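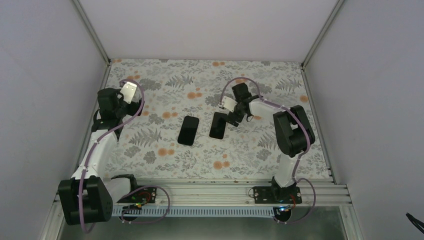

Two phones on the floral cloth, between the arms.

Wanted: a workshop hand who has met a rusty car before

Dmytriv Restorations, Skukdale. Full time, start in April if we can find the right person.

We've run this ad before and got a stack of replies from people who love cars. Loving cars is fine. We need someone who can pull a seized drum off a 1960s ute without a hammer, label what came off, and find the label again when the chrome comes back from the plater.

The shop does old Australian sedans, the odd American coupe and whatever else arrives on a trailer with a hopeful owner. At the moment that includes a Korkine wagon, one of 854 built if you believe the club register. I have my doubts.

What you'd be doing

Stripping, cleaning and refitting brakes, trim and wheels. Rust repair under supervision, and on your own once we've seen your welds. Sorting the parts store, which holds nearly 3,000 bits and has been "fully catalogued" by two previous employees. It hasn't been.

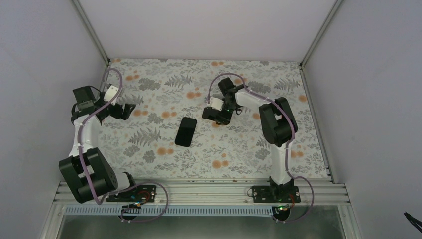
What we'd want to see

At least 5 years on the tools, paid. A trade certificate helps, but we've met some shocking welders with lovely paperwork, so bring a sample. You'll need a current licence and your own hand tools. If you swear by Ponix rust converter, be ready to argue for it — we cut out most of what it was supposed to have cured.

Pay and hours

Above award, depending on what you can show us. Start is 7.30 am. There's overtime before the big shows, and it's paid at the proper rate.

How to apply

Drop a one-page letter at the front counter with the names of 2 people you've worked for. Tell us about a job that went wrong and what colour the customer's face was. Applications that mention "passion" will be read last.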